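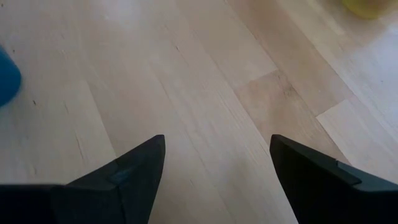 The Floor Is Clear and I Can't Stop Looking at It

Blog > Home Projects > Floors

Okay, I know it's a floor. I have a lot of feelings about it anyway, so get comfortable.

For most of the winter our front room was where things went to be dealt with later. Boxes from the move out of Trarnholm, a rolled-up rug we both disliked, a shoe rack with no shoes on it (they were all next to it, of course), and a stack of flat packaging that I kept meaning to take out. Then in April I got up early one morning, made a very large coffee, and started carrying things out of there. I didn't have a plan! I just wanted to see the boards again.

And oh, the boards. Long, narrow planks in the palest blond, somewhere between cream and beige, with a grain so faint that you have to look down at it for a second before the little streaks show up. The listing for the place said maple. Ehsan, who grew up with a father who laid floors, has his doubts and says he'd want to see a cut end before he signs anything. I've been calling it maple since we got the keys and I'm going to keep calling it maple.

How I cleaned it

I started with a dry sweep, along the boards and never across them. The narrow gaps hold on to crumbs and grit, and if you sweep across, you're mostly tucking the dirt in. Then I vacuumed with the soft brush head, with the beater bar switched off. I went over the corners by hand with an old paintbrush, the two-inch kind, which is my favorite cleaning tool in the whole house and I will talk about it to anyone who stands still.

After that came a damp mop. Damp, please! I wring mine out until my wrists complain. I've used the Plostura floor soap for a while now and I like it because it doesn't smell like much and there's no film when it dries. One capful in a bucket of lukewarm water was plenty for the room. I did a small patch at a time, with a dry towel under one foot following along behind me, which looks ridiculous and works really well.

Two passes, and a break in between for toast.

The marks

There were scuffs near the doorway from dragging the bookcase in, and I was dreading those. Most of them came up with a clean tennis ball, rubbed in small circles. (Ehsan's tip, and he's been unbearable about it ever since.) One long gray one took a bit of the soap straight on a cloth. There's still a dent by the radiator where I dropped the corner of the Wieser cabinet, and that one is staying. It's barely bigger than a lentil and I've grown fond of it.

I thought hard about polish. My neighbor Tahmineh Sharifi swears by it, and her hallway shines like a bowling alley, it's gorgeous. But I like ours a little matte. There's a gentle sheen to it already, and when the light comes in strong, part of the floor goes almost white. Any shinier and I think I'd be squinting at it over breakfast.

What it cost

The soap I had. The mop I had. I bought felt pads for the chair legs, a Brukix pack of 100, and yes, that is far too many felt pads, but now every single thing I own has soft feet. The sugar bowl has soft feet. I'm looking around for other candidates.

The rug question

So now we have to decide about a rug. The old one went to Tahmineh's nephew for his first apartment, and he seemed really pleased with it, so everybody wins. We measured for a new one and Ehsan wants something 158 inches long, which would cover practically everything I just spent a morning on my knees for! I'm holding out for a small one by the sofa, wool if we can find it used, maybe in a rusty red or a deep green. Against that pale wood I think either would be wonderful. He's bringing home samples and I've promised to be open-minded.

In the meantime I've been walking around in socks. The boards feel so smooth, and they run off on a slant from where I like to stand with my coffee, so you get these lovely long lines going away from you. I had completely forgotten about that. I'd been looking at cardboard for months.

Next up is the hall closet, which has its own stretch of floor somewhere underneath the coats. If you have a good way to store winter boots without a tray sliding around, please tell me in the comments, I've tried the rubber mat and it wasn't for me.

This site uses cookies to remember your preferences. Accept | Manage settings

Contact | © All rights reserved | Back to top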